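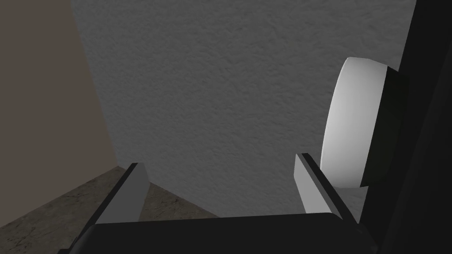
Acta de la reunión de seguimiento
Proyecto Banska, línea de simulación
Martes, agosto de 2021, por videoconferencia

Presentes: Janelle Tolentino (modera), Howard Bloxham, los dos estudiantes de doctorado de la línea y el ingeniero de Trurkico.
Redacta el acta: el investigador visitante.

1. Aprobación del acta anterior

Se aprueba con una corrección. En el punto 3 estaba escrito "cámara de muñeca" y debía decir "cámara de cabeza". El error era mío y ya lo he cambiado en la carpeta común.

2. Estado del generador de habitaciones (Plimeck)

Howard Bloxham informa que Plimeck ya genera dormitorios completos sin intervención manual. El orden es el siguiente: primero se construyen las paredes y el techo, después se ponen los muebles grandes, y al final los objetos pequeños sobre las superficies libres. Las texturas de las paredes y del suelo se sortean aparte, de manera que una misma distribución de muebles puede aparecer con materiales distintos.

Se discute si el sorteo de las texturas es demasiado libre. Uno de los estudiantes opina que una pared con mucho relieve al lado de una pared lisa no se encuentra en muchas casas. Janelle Tolentino responde que el objetivo no es el realismo de la decoración. Lo que se quiere medir es si la política depende del fondo, y para esto la variedad es útil. Se acuerda mantener el sorteo como está hasta el final de la ronda actual, y no tocarlo en medio de las pruebas.

También se habla de las colisiones iniciales. En algunas habitaciones los objetos pequeños aparecen ligeramente dentro de la superficie y el motor de física los expulsa en los primeros pasos. Howard ha añadido un tiempo de reposo antes de que el robot empiece a moverse. Si algún objeto se desplaza demasiado durante el reposo, la habitación se descarta y se genera otra con una semilla nueva. Pide que todos actualicen su copia antes de lanzar más episodios, para no mezclar versiones.

3. Resultados de la tarea del cajón con el método Na

Los estudiantes presentan los resultados. Recuerdo para el acta que Na es nuestra variante de entrenamiento en la que las imágenes de la cabeza y de las muñecas se enmascaran por turnos, con la idea de que la política no se apoye siempre en el mismo punto de vista.

La evaluación se hizo en 50 habitaciones que no se usaron para entrenar. El episodio se cuenta como éxito si el cajón indicado queda abierto más allá del umbral y los otros cajones no se mueven. Con Na, el éxito es del 84 por ciento. La política de referencia, sin enmascarar, queda por debajo, pero su evaluación se hizo con la versión anterior de Plimeck y por esta razón Janelle pide no escribir todavía la comparación en ningún documento que salga del grupo. Se repetirá con la misma lista de semillas.

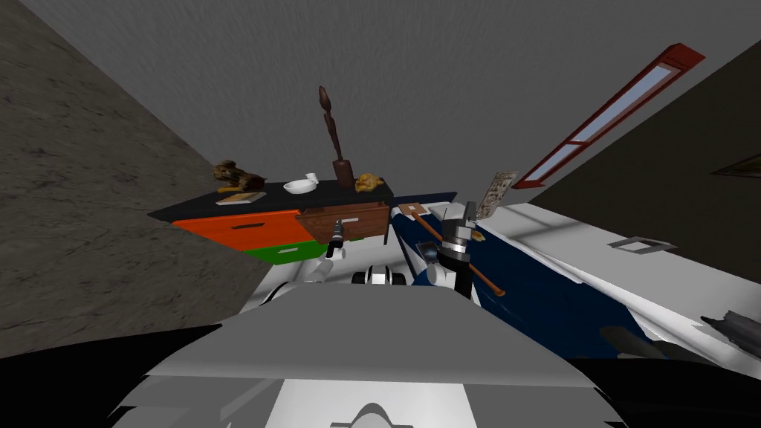

Vista hacia la cómoda, con el cajón de madera abierto y los dos brazos del robot, el izquierdo justo debajo del cajón.

Sobre los fallos hay una discusión larga. Los estudiantes revisaron los episodios uno por uno y los clasificaron según el momento en que se perdió la tarea. Cuatro de ellos son del mismo tipo: la pinza llega a la zona correcta pero demasiado baja, y empuja el mueble por debajo del cajón en lugar de tirar de él. Los demás son más variados y todavía no tienen una explicación común.

Howard pregunta si el fallo de la altura puede venir de la cabeza. Cuando la cabeza está inclinada hacia arriba, el techo ocupa mucho espacio en la imagen y el torso tapa la parte baja de los muebles. El ingeniero de Trurkico dice que en el robot físico el ángulo del cuello está limitado por software, mientras que en el modelo simulado el límite es más amplio. Propone copiar el límite real. Janelle está de acuerdo, pero prefiere que se haga como experimento separado, con el resto de los parámetros fijos. De otra forma no se va a saber qué ha cambiado el resultado.

Se comenta además la cámara de muñeca. En bastantes momentos del acercamiento esta cámara ve sobre todo pared, y la información útil llega solamente al final. Uno de los estudiantes propone aumentar el peso de la cámara de cabeza al principio del episodio. Howard no está convencido, porque esto sería volver a imponer a mano lo que el enmascaramiento quiere evitar. No se llega a un acuerdo. Se hará una prueba pequeña y se discutirá con números.

4. Objetos sobre los muebles

El generador pone objetos encima de la cómoda aunque no forman parte de la tarea: juguetes, un libro, un cuenco, una estatua. La pregunta es si se debe penalizar al robot cuando los mueve. De momento no se penaliza. El ingeniero de Trurkico insiste en que para su empresa es importante, porque un cliente no aceptaría un robot que abre bien el cajón y tira lo que está encima. Se decide registrar el desplazamiento de cada objeto en todos los episodios, sin cambiar por ahora el criterio de éxito. En la tabla de resultados se añadirá una columna aparte.

Janelle pide cuidado con los objetos alargados, como la espátula de mango de madera. Su malla de colisión es muy simple y los contactos con la pinza no son fiables. Howard revisará las mallas de esta categoría.

5. Tiempo de cálculo

La ronda completa tarda unas 11 horas en la máquina compartida, y durante este tiempo los otros grupos se quejan. Se acuerda lanzar las rondas por la noche y avisar antes en el canal. El render de las texturas es la parte más lenta. Uno de los estudiantes probará una resolución más baja para las cámaras de muñeca y mirará si el resultado cambia.

6. Tareas

Howard Bloxham: publicar la versión de Plimeck con el tiempo de reposo; revisar las mallas de los objetos alargados.
Estudiantes: repetir la política de referencia con la lista de semillas común; preparar el registro de desplazamientos; prueba de peso entre las cámaras.
Trurkico: enviar los límites reales del cuello y el modelo actualizado de la pinza.
Janelle Tolentino: leer el borrador de la sección de métodos y devolver los comentarios.

7. Ruegos y preguntas

El ingeniero de Trurkico pregunta cuándo se podrá probar Na en el robot físico. Janelle contesta que no antes de octubre, y solamente si la comparación repetida confirma la diferencia.

Un estudiante pide que los nombres de las semillas no lleven espacios. Se acepta.

La próxima reunión se convocará por correo cuando estén los resultados de la política de referencia.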